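How to Get Marks Off a White Tabletop Without Making Them Worse

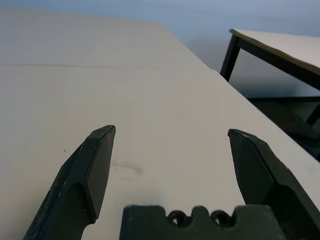

Oksana Yurchenko wrote in to say that she skips all of this and goes straight for the scrub pad, and that her table has survived since October. I wish her table well. For everyone else, start with the gentlest thing in the cupboard and work up.

A matte white top is a wonderful surface for showing you what you had for lunch. A faint brownish-gray smudge near the middle of the table would pass for wood grain on oak. On white it's the first thing your mother-in-law looks at.

What you'll need

Two soft cotton cloths (old T-shirts are fine, minus the buttons and the glitter print)
A bowl of warm water
Plain dish soap
Baking soda
A wooden toothpick
A plastic card you don't care about

Step 1. Clear the table. All of it. Sliding the fruit bowl to the far end and cleaning up to its edge is how I ended up with a table in two shades.

Step 2. Wipe up the grit with a damp cloth, one direction, light hand. Crumbs and sand turn any cloth into sandpaper, so rinse it and go over the top again before you press on anything.

Step 3. Work out what you're dealing with. Crouch until your eye is nearly level with the surface and look across it toward a window. A mark that stands up from the surface is residue, and residue comes off. If it has sunk in, it's a stain and you'll be here longer. A mark that moves is an ant.

Step 4. For tiny dark specks, try a fingernail first, then the edge of the plastic card held almost flat. Push, don't dig. Half the specks on my own table turned out to be pepper, and I had been treating one of them with soap for a week.

Step 5. For smudges, put one drop of dish soap on a wet cloth, lay the cloth over the mark and go make coffee. Five minutes is enough. Then rub in small circles, starting just outside the mark and working in. Rinse with the second cloth and look again from the side.

Step 6. Still there? Mix baking soda with a little water until it's about as thick as toothpaste. Test it somewhere out of sight, on the underside of the edge if it has the same finish. If the test spot dries without a shiny patch, dab the paste on the mark, leave it ten minutes and wipe it away with almost no pressure. Matte finishes polish up under hard rubbing, and a glossy oval in the middle of a dull table is a stain you made yourself. I own one. It's under the fruit bowl.

Step 7. Do the seams. Where two panels meet there's a thin line, and a thin line is where the jam goes. Wrap one layer of damp cloth over the toothpick and run it along the seam, moving to a clean bit of cloth every hand's width. Don't pour water in there to flush it out. Some tops have pressed board inside, and pressed board drinks water and swells, and then you have a ridge.

Step 8. Rinse the whole top with plain water, wring the cloth out hard and go over it once more, then dry it. Baking soda left behind dries to a white film. You won't see it on a white table until you set down a black plate.

What not to use

Skip bleach, oven cleaner and anything sold for grills. Be careful with the white foam erasers, too. They work beautifully because they're very fine abrasives, and they'll take the finish along with the smudge if you get enthusiastic. I bought a tub of Cadon paste once on the strength of its label, and it now lives in the garage, where it does a nice job on the shovel.

If the mark won't budge

Leave it overnight and try Step 5 again in the morning, when the light is different and so is your mood. Two rounds of soap are kinder to the finish than one angry round of paste. After a third try with no change, I'd stop. Put a placemat on it.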